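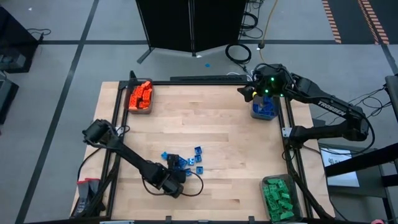 Sorting blue bricks, two arms, one tabletop. Orange and green bins along for the ride.

So the Grusik trial is on. Short thread, because people keep asking me whether they should sign up for the service, and my answer is still "what are you going to use it for?"

The pitch: you bring two arms and a table, Grusik sells you the "skills" by subscription. You pick a task from their list, show it a few times, and it's supposed to take over from there. Their sales page says "ready in an afternoon." Whose afternoon?

Setup took us 3 days. Day one was the account and the license key. Day two was the license key again. To be fair, Sota Koyama on their support desk answered every message, and he never once told me to restart anything.

The right arm says TROSSEN along the top of its main link and I have no quarrel with the arms. My quarrel is with the monthly bill for software that sits on top. Please stop replying with arm opinions.

About the bricks. I know why every demo uses toy bricks. They're bright, they're light, and they don't care if you drop them. My customers send me clear bags of rubber seals. I asked for a seal demo in the first call and got a brick demo in the second.

Their number is 36 bricks an hour with no help. I'd love to see the hour. What I was sent is a clip with music on it, and it has cuts in it. I asked for the same run without cuts and was told it's "being prepared."

Renata Brzozowska asked what would change my mind. Easy: one long run, my parts, bad lighting, and a person who has never met the thing pressing start. If it gets through that I'll say so right here, in capital letters.

Things I do like: the log is readable, the stop command works from the phone, and you can export your own recordings. Gajdoš charged us extra for that last one and I'm still sore.

Price, for those asking: they want a 9 month minimum. No monthly option, no refund if your task isn't on the list. That's the part I'd push on before anything else.

Trial ends in March. I'll post the seal results whichever way they go. Replies open, Grusik people included.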